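Teaching a Gripper About Laundry: What I Did With My Summer Project
July 15, 2019

So my project is about collecting examples for a learning system, and the system is supposed to learn how to handle cloth. I picked cloth because I thought it would be a nice change from blocks. Everybody in the intro course does blocks. Blocks are polite! You grab one, you move it, it's still the same shape, and you go home early. Cloth is a different animal, and I spent the first week finding out how different.

The short version of the setup: I hold a gripper in my hand, there's a wide-angle camera on it, and I do the task myself while it records. One recording from start to finish is one episode. Later the episodes go into a training program called Farnitz, which our lab already had running before I showed up, and the program tries to learn what motion goes with what view. I didn't write Farnitz and I'm not going to pretend I understand all of it. My part was the examples. The goal I wrote in my proposal was 200 good ones.

What counts as good

I thought this would be the easy part of the proposal, and it took me most of an evening. I ended up with these rules, and I changed them twice:

The cloth starts flat or crumpled on the table, never in my other hand.
The fingers close on it once and stay closed until it's let go.
My free hand stays out of view the entire time.
No episode goes longer than 15 seconds.
If I laugh, sneeze or get a phone call, I throw it out.

The second rule was the one that hurt. When you pick up a shirt in real life you fiddle with it. You pinch, you slip, you pinch again, and you don't even notice you did it. With the gripper I noticed every single time, and my first batch was full of little double grabs. I kept them in a folder called "maybe" and then looked at them again a week later and moved them all to "no."

The fingers

We have two kinds of fingers in the lab. The hard ones come with the Nakajima starter kit and they're great for boxes. On fabric they slide right off unless you squeeze like crazy, and my hand was sore after the first afternoon. The soft ribbed ones bend around whatever they're closing on, so I switched to those and never went back. They do have a downside – they fold so nicely that sometimes you can't feel whether you've got one layer or two. I started doing a tiny lift before the real lift, just to check, and then worried that the system would learn the tiny lift as part of the job. (It did, a little. More on that below.)

Where I recorded

I didn't want everything to come from the lab bench, which is plain white and has the same lamp over it all day. My adviser's note on my proposal said to "get some clutter in there," so I took that seriously and recorded in three places: the lab, my kitchen, and a reading room with a big table and a lot of books.

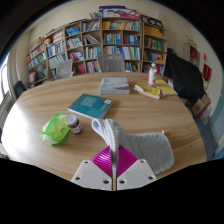 The reading room ended up being my favorite. There's daylight from one side, so the look of the tabletop changes over the day and no two sessions match. I left stuff on the table on purpose and shuffled it between sessions, and I made a rule for myself that I wasn't allowed to tidy. It's harder than it sounds! I'm a person who lines up pens. But if the books always sit in the same spot, the system could start using them like a map, and then you move one book and the thing gets lost.

I also mixed up the cloth. Towels, a T-shirt, socks, a dish rag, a scarf I don't like anymore. Gray stuff was the hardest for the first version of the model, I think because the wrinkles don't show up much and it can't tell where an edge is. So I went back and recorded extra gray. If I were starting over I'd do the hard colors first while I still had energy.

Naming things

Boring section, but it cost me the most time, so it goes in. Each episode needs a label saying what the item was, where I was, and what I was trying to do. I started out typing those by hand at the end of the day, and by then I couldn't remember if episode such-and-such was a fold or a drag. After losing a whole evening to that I started saying it out loud at the beginning of every recording. "Towel, reading room, lift by the edge." You feel silly for 10 minutes and then you don't.

The labels go into a tool called Trellow, which is fine, except it sorts by the time you uploaded and ignores the time you recorded. I uploaded two sessions in the wrong order and didn't catch it until the training plots looked strange. Please, if you're taking over this project in September, check the order before you press the button.

What the first model did

I trained twice. The first run used only lab episodes, and on the lab bench it was pretty decent. It picked up a towel and I may have shouted. Then we rolled the arm over to a different table with a tablecloth on it, and it grabbed the tablecloth. Which is cloth, so fair enough, but I felt that one.

The second run used everything from all three places. It was slower to get going, and on the lab bench it was a bit worse than the first one, which bugged me. On tables it hadn't met before it was a lot better. It reached for the right item most of the time and usually closed on an edge or a fold and didn't just poke the middle. It also does my tiny check lift. Every time! It goes up a smidge, waits, and then goes up for real, exactly the way I do it. My lab mates think it's cute. I think I should've been more careful.

Where it still falls down is letting go. In my episodes I open the fingers as soon as the cloth is where I want it, and I pull straight back. The arm pulls back a little before it's fully open, so the cloth comes along for the ride. I believe that's a timing thing between the camera and the finger reading, and I tried shifting one against the other by 2 frames, which helped some. I ran out of lab time before I could try more.

Stuff I'd tell the next student

Record in short sessions. My late-afternoon episodes are sloppier and I can see it in the motion – the reach gets lazy and curved. Take breaks, eat something.

Watch your own recordings the same day. I let them pile up once and found that my sleeve was hanging into a bunch of them.

Borrow the lab's Gesometti glove if your thumb starts to ache. It's ugly and it works.

And write down why you threw an episode out, even just one word. I have a folder of rejects with no notes, and I'd love to use it for teaching the system what a bad grab looks like, but now I'd have to go through them all again. That's probably what I'll be doing for the rest of the month, with the slip grabs first and the sleeve ones after that.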